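Catlow moves returns sorting to two-arm cell, with simulated rehearsal

6/21/26

Household goods reseller Catlow has changed the way staff work on its returns line at Putell, where a two-arm robot cell now handles part of the unpacking and sorting previously done by hand. The cell was supplied by Stidach and entered daily use in January. It runs on one shift, alongside the manual benches, which remain in place.

The returns line deals with mixed domestic items: clocks, ornaments, small electrical goods, plant pots, packets and trays. Items arrive in no fixed order and few are the same shape. Earlier attempts to automate the work used a suction head on a single arm, which coped with boxes and little else. The present cell uses two-finger grippers, and each new type of item is rehearsed in simulation before the arms are allowed to handle it on the line.

The rehearsal work is done by former bench sorters. Four of them were retrained over nine weeks and now spend most of a shift at a screen, setting up rooms and tabletops in software, placing objects and checking the approach of each gripper from several viewpoints. So far 468 item types have been passed for the cell. A further 57 have been marked as hand only, most of them brittle or top-heavy.

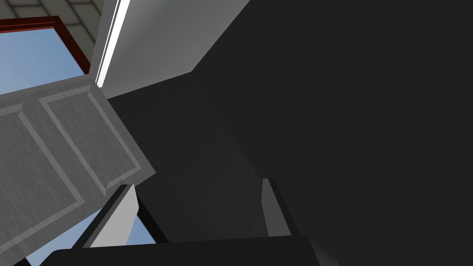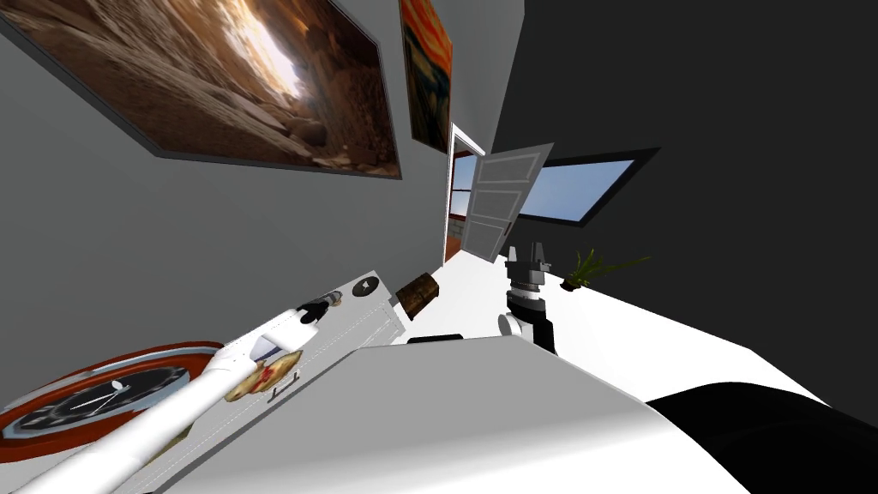
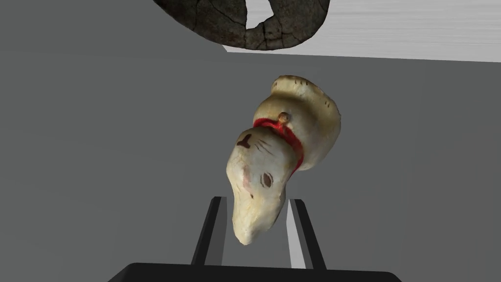
Views from the simulated rooms used for rehearsal.

Marthinus Coetzee, operations lead at the Putell site, said the rooms are deliberately varied. "If the arms only ever practise over a bare bench, they do badly as soon as something else is in view. We change the walls, the angle, the clutter and the light. The sorters are good at this. They know which things get left next to each other."

A rehearsal run ends in a pass, a repeat or a hand-only mark. The decision rests with the sorter on duty and is logged under that person's initials. Supplier engineers can query a mark but cannot overturn it. According to Coetzee, this was asked for by the staff during the trial period, when several items were passed by the supplier's own software and then dropped on the line.

Catlow puts the cell's output at 434 items per shift. The manual benches together clear 1,148 in the same time, and the company does not expect that balance to alter this year. The main change has been in the kind of work left at the benches. Simple, sturdy goods now go to the cell, so the people sorting by hand see a higher share of awkward or damaged pieces. Bench targets were left as they were for the first two months, then lowered after sorters reported that they could not be met with the new mix.

Bench staff now rotate every two hours – it was four before the cell was fitted. The lifting of full crates on to the line has passed to a powered table, and the second packing aisle has been narrowed to make room for the guarding around the arms. Access to the guarded area is by key, held by the shift lead.

Pay for the four rehearsal posts has been set one grade above bench sorting. Two more posts will be offered internally, with training to be given on site by Stidach. Applicants need six months on the benches but no background in software.

A second cell, to be built on a Takagi frame with a longer reach, is under review for the outbound side of the building. No order has been placed.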